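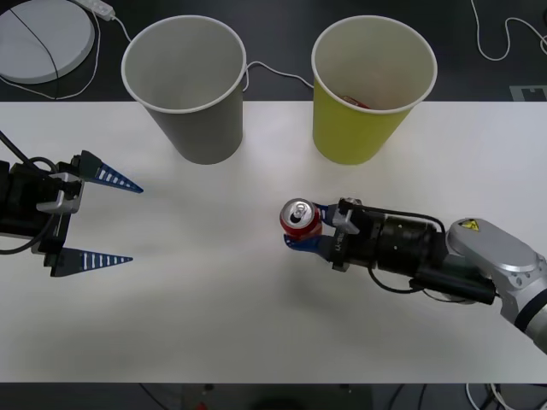 Figure 1. Two of the paper cups, one gray and one yellow.

3.2 Materials and sample preparation

Paper cups for hot drinks are commonly lined with a thin polymer film on the inner wall. The film keeps liquid out of the fiber but leaves the cut edge at the base seam exposed, and uptake through this edge is the main cause of softening during long holding times (Hartono and Volden). Earlier work measured uptake on flat board. Flat samples have no seam, so the results say little about finished cups.

We tested cups from two suppliers, Redorov and Talel. Each supplier provided 1000 cups from a single production run, delivered in sealed sleeves in January. From each run, 74 cups were drawn at random. Cups with visible dents in the rim or a skewed base were returned to the sleeve and replaced by the next cup drawn. All cups were stored upright in the test room for 16 hours before weighing.

Dry mass was recorded for each cup. The cup was then filled with water to a fixed line below the rim, covered, and left standing on a level surface. At the end of the holding time it was emptied, turned over on blotting paper, and weighed again. Uptake is reported as the gain in mass divided by the dry mass. Wall stiffness was measured at mid-height with a flat probe, first on the side opposite the seam and then on the seam itself.

3.3 Sources of error

Water left on the inner wall after blotting adds to the measured gain. We estimated this share by weighing cups that had been filled and emptied at once, and subtracted the mean value for each supplier. Printed color was not treated as a variable. Ink covers the outer wall only and does not reach the base seam, although a heavy ink layer may slow drying between weighings. Readings were entered by Kartini Tarigan and checked against the balance log, which was closed on 11 Aug 2020.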